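The Chore Gap

Can a machine clear the table yet? The short answer from people who build such machines is that it depends on the table, and on what was left on it.

Industrial arms have been reliable for decades at work where the part arrives in the same place, in the same orientation, every cycle. Household and general shop-floor chores have neither property. A dish rack is loaded differently each night. A parts tote is filled by whoever was on shift. The difference between the two kinds of work is mostly a matter of how much the machine has to find out before it moves, and finding out is still slow.

Grajales, a contract assembly shop that makes brackets and small housings for appliance firms, has been trying to automate its chores for six months. Its production cells have been automated for years. The chores are what remained: emptying mixed totes, returning fixtures to shelves, sweeping swarf from under the saws, wiping down benches, sorting offcuts by length. Kyrylo Moroz, who runs process engineering there, kept a log of them through February. He recorded 754 separate handling tasks of under two minutes that were done by hand between production jobs.

"None of them is hard," Moroz says. "Every one of them is different from the one before it. That is the whole cost."

He divided the log by what the task demanded. Tasks with a rigid object and an open surface went in the first group. Tasks with a rigid object inside a container went in the second. Anything involving cloth, film, hose, loose cable or liquid went in the third. The first group is largely solved, provided the lighting is stable and the object is not shiny. The third is still handled by people in every shop he has visited. The second is where vendors are now competing, and where the claims need the closest reading.

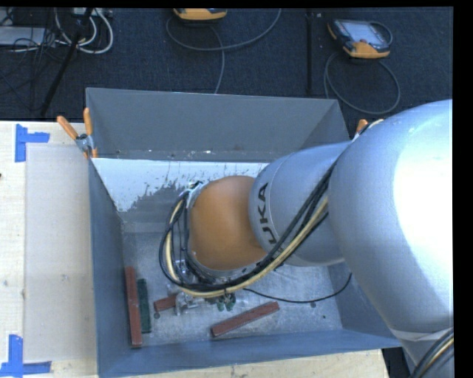
Picking from an open bin sounds like a solved problem and is sold as one. The usual test is a modest one: a few rigid objects, a container with rigid walls, one arm, one gripper. Even at that scale the details matter. Four rectangular blocks on the floor of a metal bin is about as plain a workload as can be set, yet the arm has to bring its wrist, gripper and a thick bundle of cables down between sloping sides to get at them. A block lying nearly parallel to the left wall limits the approach of a finger on that side. A green block right beside it limits the other. The blocks toward the middle and front lie farther from the left wall, and a planner will normally rank those first. The floor of the bin is scratched, with shiny patches, and reflections of that kind are a known source of false depth readings. Spring clamps on the rim are two more things for the collision model to carry.

Ehab Belhaj, who writes motion planning software at Brurnico, considers the wall problem underrated. A grasp can score well on the object alone and be unreachable once the container is included. His group scores each candidate grasp in two passes, first against the object and then against the full path of the wrist into and out of the bin. The second pass rejects a large share of what the first accepts. What is left is sometimes nothing, in which case the machine has to push the object before it can pick it.

Pushing is where cycle time goes. A person slides a part away from a wall with one fingertip and grasps it in the same motion. Most commercial systems treat the push as a separate action: move in, contact, drag, retract, take another depth image, plan again. At Grajales the trial cell took 6 seconds for a clean pick and 40 seconds for a pick that needed one push. The average depended almost entirely on how the tote had been filled.

Belhaj does not dispute the numbers. "The planner is fast now. The arm is fast. The looking is slow, and we look too many times because we don't trust the last look."

Touch would reduce the number of looks. Force sensing at the wrist is common and good enough to detect a collision or a missed grasp. Sensing at the fingertip is less common, and the pads wear quickly against cut metal. Fluko, which makes replaceable gripper pads, rates its sensing version for a much shorter life than its plain one, and shops that handle raw edges tend to buy the plain one.

Cabling is a further limit that seldom appears in a specification sheet. Each sensor or actuator added at the end of the arm brings a lead that must follow the wrist through its full rotation. In a deep container the cable loop is often the widest thing going over the rim. Planners that model the arm and ignore the cables will run for weeks and then snag. Moroz now asks vendors for the swept volume of the dressed arm, cables included. Two of them had to go away and measure it.

The home is a harder case in most respects. Bameo, which is developing a kitchen unit on a short rail, has limited its first version to moving rigid dishes from a rack to a shelf. The drawer of mixed utensils was dropped from the plan after trials, for the same reasons that apply to a tote of brackets: items touching each other, items against a wall, reflective surfaces. A home adds people walking through the work area, so the arm must be light and slow. A light arm carries less and flexes more. The floor-mounted machines used in factories are stiff and accurate because they are heavy, and they are normally kept apart from people while running.

There is also the matter of what happens after a failure. In a shop, a technician clears the fault and restarts the cell. Moroz set a target of 60 unassisted minutes on mixed totes. The trial cell reached it when the totes held one part type and fell short when they held several. For a household product the target would have to be far longer, with no technician in the building.

Grajales has decided to keep the cell for single-type totes and run it on the evening shift. The fixtures still go back to their shelves by hand, as do the mixed totes, the hoses and the rags. Moroz plans to repeat the log next February using the same three groups, and Brurnico has asked to see the second one.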